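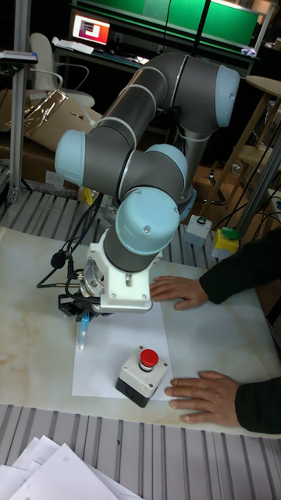 Getting Ink and Marker Off a Work Table

I love a good marker, and my table has the scars to prove it! Most of them come off with things you already own, so grab a rag and let's go.

Washable marker: warm water and a drop of dish soap. Wipe, rinse, done.

Permanent marker on a sealed top: rubbing alcohol on a cotton ball. Dab it on, wait 30 seconds, then wipe toward the middle of the stain so it doesn't spread. Try a hidden corner first – some finishes turn cloudy.

Ballpoint on bare wood: this one takes patience. Rub in a paste of baking soda and water with an old toothbrush, let it dry, and brush it off. Still there? Sand lightly with 300 grit, going with the grain, and put a little oil back on afterward.

Dried-out markers: stand water-based ones tip down in a saucer of warm water for 4 minutes, cap them, and leave them overnight. I brought back most of a box this way last April and was thrilled!

Store double-ended markers flat – both tips stay juicy.

Next up: glue drips and candle wax.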